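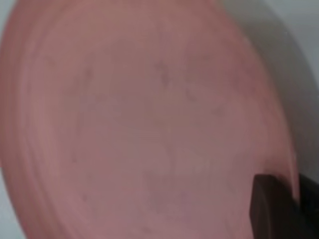 How does the supper evening work?

You reserve a seat, you come at six thirty, and you eat what the cook of that evening has prepared. All guests sit at the same long tables and the food is passed from hand to hand. There is no menu to choose from. The name of the cook and the main dish are put on our website on the Monday before the supper, and until then even we are sometimes not sure of them.

141 Shares
2 Comments

Where do you meet?

We meet at Trestico Hall, 1621 Gazi Road. The entrance is at the side of the building, by the bicycle stands. The front door is used by the music school and they keep it locked after five. If you come by bus, please get off at the library and walk back a little, the stop that is called "Trestico" is farther away than it looks on the map.

Who is cooking?

The cooks are people from our town who like to cook for a full room. Anoma Sultana makes the fish curry and lentils that many guests ask for again. Gilmar Lopes cooks in the colder months, usually beans with greens and a very good orange cake. Pak-hei Chung joined us in March and has made so far only noodle soups, but he promises dumplings.

How much do I pay?

The price is written next to each supper, and it depends on what the cook must buy. You pay when you reserve. Children under five eat free, but please reserve a chair for them too. We had one evening with many small children on laps and it was not comfortable for the parents.

I don't eat meat. Can I come?

Every supper has a main dish without meat, and it is a proper dish with its own sauce, not the side vegetables. For vegan food please write to us two days before. Some cooks use butter by habit and they need to know it before they begin.

What about allergies?

Please write your allergy in the reservation form, also if you think the dish does not contain it. We pass the form to the cook, and Rajitha Mridha, who organizes the kitchen, calls you if something is unclear. The kitchen is small and all food is prepared on the same counters. If your allergy is severe, we cannot promise that the food is safe for you, and we would prefer that you join us only for the tea afterward.

Can I bring my own drinks?

You can bring what you like, and wine is also fine. We provide water and tea. Please take your bottles home with you, because the recycling bin at the hall belongs to the school and it is always full. Glasses are on the shelf beside the kitchen door.

Can I bring a dish to share?

Only at the Open Table, which is the last supper of each season. On other evenings we ask you not to bring food. The cook has planned the meal and it is a little sad for them when a second rice arrives. At the Open Table, put a paper under your dish with the ingredients and your name. The name helps us to give you the dish back. We still have a blue casserole from the spring.

Must I help with the washing up?

You must not, but it is welcome. Usually a group forms by itself while the others talk. Large pots are washed by the cook's helper, so please leave these in the sink.

I want to come alone. Is it strange?

Many guests come alone the first time. Tell the person at the door and they will seat you next to somebody who knows the evening already. Chaminda Munasinghe is at the door most weeks and he is good at this.

What if I have to cancel?

If you cancel before noon on the day before, we return the full amount. Later than this the food is already bought, so we cannot return the money, but you can give your seat to a friend. Send us only the new name. Also write if the friend has an allergy!

I left something at the hall. Where is it?

Most lost things go in the box under the coat hooks. Food boxes with food inside are emptied the same night. Keys and phones are kept by Rajitha, so write to her through the contact form and say what the thing looks like.

How can I become a cook?

Come first as a guest, then help in the kitchen for one evening. After this we talk about a date and a budget. You do not need to be a professional, but you should have cooked your dish before in a big quantity, as the cooking times become quite different.

2 Shares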